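Home | Workshop | Kitchen | Storage | Cleaning | Archive

Slatted Crates for Produce and Display: Sizing, Fastening, Upkeep

Slatted softwood crates are simple to build and simple to get wrong. Most failures come from three places: slats set too tight, fasteners driven too close to the board ends, and finish applied where it is not wanted. The notes below cover small crates for a kitchen shelf or a produce corner, loaded by hand and moved often.

Board selection. Use straight, dry pine with small tight knots. Reject boards with knots within a thumb's width of either end, as the screw line falls there. Crown and cup are tolerable in a slat and not tolerable in a rail. Sort the stack before cutting and set the flattest pieces aside for rails. Store the boards flat in the room where the crate will be used until they stop moving.

Slat spacing. Keep the gaps even and narrow, but leave enough to pass a stiff brush. A crate for onions or potatoes needs air on all sides, so the base should be slatted as well. A display crate can run tighter. Cut two spacers from scrap and place one at each end of the gap; a single spacer lets the slat drift out of parallel.

Rails. A thicker rail near the bottom of each side carries the load and stiffens the panel. Set it level from a reference line and fasten it before the slats.

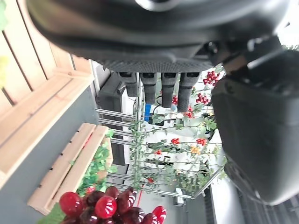
Author: Workshop Desk, Nornura
Role: Technical editor, storage and small furniture

Fasteners. Black screws look tidy against pale wood and make it easy to check that every fixing is present. Coarse thread, countersunk, driven flush. Drill pilot holes in all end positions. Stop the driver as soon as the head seats - softwood strips quickly, and a stripped hole at the end of a slat has to be plugged with a glued sliver of wood and redrilled.

Sanding. Start with 120 grit on the faces, finish at 180, and break every edge by hand. Going as high as 400 has no benefit on pine that will hold vegetables. Vacuum the gaps before any finish goes on.

Finish. Leave the inside bare for food. Outside faces can take one thin coat of wax. The Lestodix clear wax we keep on the bench goes on with a cotton cloth and is buffed after about 3 hours. Do not wax the underside if the crate sits on a painted panel, as it leaves a mark.

Artificial fruit and foliage. Plastic grapes and leaves are often kept in crates like these for shelf display. Handle them as follows:

- Dust foliage with a soft dry paintbrush, from the stem outward. Small serrated leaves hold lint at the edges.
- Wipe glossy grapes with a damp microfiber cloth and a drop of dish soap. Avoid alcohol and solvent cleaners, which can dull the surface.
- Dry fully before returning the pieces to bare wood.
- Do not store red plastic fruit against unfinished pine in a warm attic. Dye can transfer.
- Pull leaves clear of the screw heads before lifting them out.

Placement. A small crate can lean against a flat panel for display, provided the lower edge cannot slide. Two felt dots will not hold it. Use a strip of rubber shelf liner under the full width, or a single screw from behind.

Seasonal check. Indoor heating shrinks the slats, and by December a gap set in summer will be visibly wider. Check the screws then and snug any that turn freely. Do not add slats to close the gap.

Revised 24th March: spacer method added, wax drying time corrected.

Related tips
Choosing a shelf liner that grips
Plugging stripped screw holes in softwood
Zemow bar clamps: pad replacement
Cleaning silk and plastic plants
Onion storage without a cellar

Contact Nornura | Copyright Nornura Workshop Pages | Back to top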